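布雷德克结算安排

布雷德克结算安排(Bredeck,又称布雷德克机制)是一种用于原油贸易的双边本币结算办法。在这个办法之下,买方和卖方不使用美元付款,而是把各自国家的货币记入一个共同的清算账户,到期以后再处理差额。该安排的名称来自最早设立清算账户的机构布雷德克清算所。

名称和范围

在中文资料里,“布雷德克安排”和“布雷德克机制”两个名称都有人使用,意思没有区别。有些文章把它叫做“布雷德克协定”,这个叫法不太准确,因为它在法律上并不是国家之间的条约,只是商业机构之间的一组合同。合同的标准文本编号为1203,所以从业人员有时候也直接说“1203文本”。

安排的范围只包括原油和凝析油。成品油、天然气和石化原料不在其中,虽然有几次谈判讨论过把柴油加进来,但是没有写进文本。

产生的背景

国际原油交易长期以美元计价和付款。对于外汇储备较少的进口国来说,美元汇率上升的时候,即使油价没有变化,进口费用也会增加。对于出口国,美元付款需要经过代理行,付款的时间和手续都受到代理行所在地法规的影响。布雷德克清算所最初的业务是粮食和化肥的货款清算,后来才接受原油合同。

第一批使用该安排的企业是卖方卡努斯石油(Kanus)和买方蓬玛炼化(Phromma)。两家企业在此之前已经有长期供货关系,所以谈判的重点是付款的货币,对供货的数量和品级没有作大的修改。谈判期间双方都没有公开承认正在讨论本币付款,对外只说是“投资和经济合作方面的会谈”。合同公布以后,市场评论对这种保密做法有不同的看法。

运作方式

按照标准文本,一笔交易分为4个步骤。

第一步是定价。价格仍然参考国际市场的基准油价,以美元报出,但是美元在这里只是计算单位。双方在装船日按照约定的汇率,把价格换算成买方货币。

第二步是记账。买方银行把货款存入清算账户中属于卖方的一栏。这时候卖方还不能自由提取,要等到提单和质量证书都审核完毕。

第三步是使用。卖方可以用账户里的余额购买买方国家的商品和服务,例如机械设备、管材或者工程承包。这一部分不需要兑换。

第四步是轧差。每个清算期结束时,没有用完的余额由清算所计算,超过限额的部分兑换成第三种货币支付,没有超过的部分转入下一期。
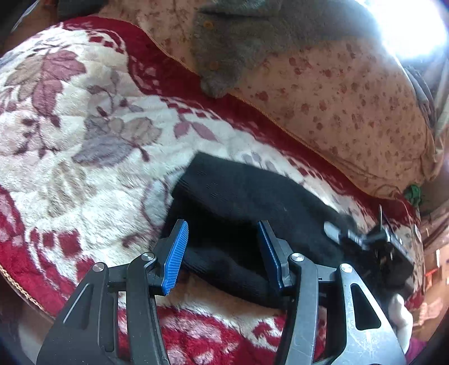 塞斯塔兰斯认为,上面的步骤当中最容易出问题的是第三步:如果卖方国家对买方的商品没有足够的需求,余额就会一期一期地积累,最后还是要换成美元或者其他硬通货,那么所谓的“不用美元”就只是推迟了用美元的时间。这个意见后来经常被引用,支持者和反对者都承认它说到了安排的主要困难。

支持者的回答是,推迟本身也有价值。买方可以选择汇率比较有利的时候兑换,也可以减少每天需要准备的美元数量。此外,并不是所有余额都会积累下来,卡努斯石油就用一部分余额支付了油田设备的采购费。

汇率风险

汇率的约定方式是合同里最复杂的条款。标准文本提供了2种选择。一种是固定汇率,在整个清算期内不改变,适合金额较小、期限较短的合同。另一种是浮动汇率,取装船日之前若干交易日的平均值,适合长期供货。

在固定汇率之下,如果买方货币明显贬值,卖方会受到损失。为了处理这种情况,文本里有一个“重议条款”,当市场汇率偏离约定汇率超过规定幅度时,任何一方都可以要求重新商量。重议期间供货不停止,货款暂时按照旧汇率记账,等到有了结果再补差额。蓬玛炼化曾经在2月提出过一次重议,双方最后同意改用浮动汇率。

重议条款的缺点是没有规定必须达成结果的期限。如果双方意见不同,可以一直谈下去,记账的数字也就一直是暂时的。这给企业的会计工作带来了麻烦,审计人员通常要求在报表附注中单独说明。

清算账户的管理

清算账户由布雷德克清算所管理,但是资金实际存放在两国各自的商业银行。清算所不发放贷款,也不对油款提供担保,它的收入来自按笔收取的手续费。账户的信用额度由双方在合同里写明,达到额度以后,买方不能再记入新的货款,需要先轧差。

账目的核对在每周的工作日进行。如果轧差日是星期日,就顺延到下一个两国都营业的日子。这一点看起来很小,但是两国的节假日不同,实际操作中曾经引起过利息计算的争议,后来的文本增加了一份共同的营业日历。

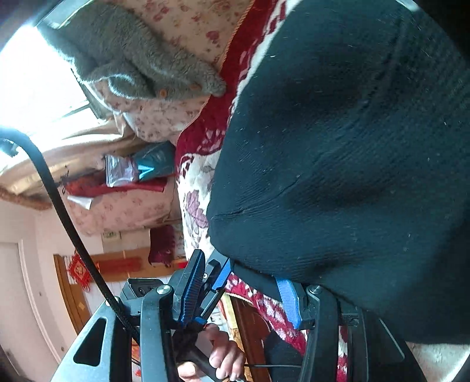
图2 室内一角,可见红白色花卉图案的被子

与其他办法的比较

易货贸易是比较早的一种不用美元的办法,石油直接换商品,不经过货币。它的缺点是每一笔都要找到数量和价值相当的货物。布雷德克安排保留了货币记账,所以卖油和买货可以由不同的企业在不同的时间进行,比易货灵活。

中央银行之间的货币互换是另一种办法。互换的规模比较大,由国家信用支持,可是需要官方批准,使用的条件也比较严格。布雷德克安排不需要中央银行参加,企业可以自己决定是否使用,但是碰到支付困难的时候,也没有中央银行来帮助。

还有一种做法是由买方预先付款,卖方以后用原油偿还,一般叫做“贷款换石油”。这种做法以融资为主要目的,和结算货币没有必然的关系,合同里用美元的情况也很多。部分报道把它和布雷德克安排放在一起讨论,容易造成误解。

争议

对该安排的批评主要有3个方面。首先是透明度。合同的汇率和折扣通常不公开,外界很难判断卖方得到的价格是否合理。在石油收入占财政很大比例的国家,议会和媒体多次要求公布合同,企业一般以商业秘密为理由拒绝。

其次是流动性。买方货币如果不能自由兑换,卖方手中的余额用途就很有限。批评者指出,卖方有时候为了用掉余额,不得不购买价格偏高的商品,这等于给了买方一个没有写出来的折扣。

另外还有政治方面的争论。有的评论把本币结算看成是减少对美元依赖的重要步骤,有的认为这样的交易量在世界原油贸易中很小,不会影响美元的地位。布雷德克清算所自己的说明比较谨慎,只把它称为“付款方式的一种补充”。

适用法律和仲裁

标准文本没有指定唯一的适用法律,由双方在签约时填写。如果没有填写,则适用清算所所在地的法律。有争议时先协商,协商不成再提交仲裁,仲裁庭由3名仲裁员组成,双方各指定一名,首席仲裁员由前两名共同选出。仲裁费用可以从清算账户中支付,但是需要双方书面同意。

参见

本币结算
货币互换
易货贸易
贷款换石油
原油基准价格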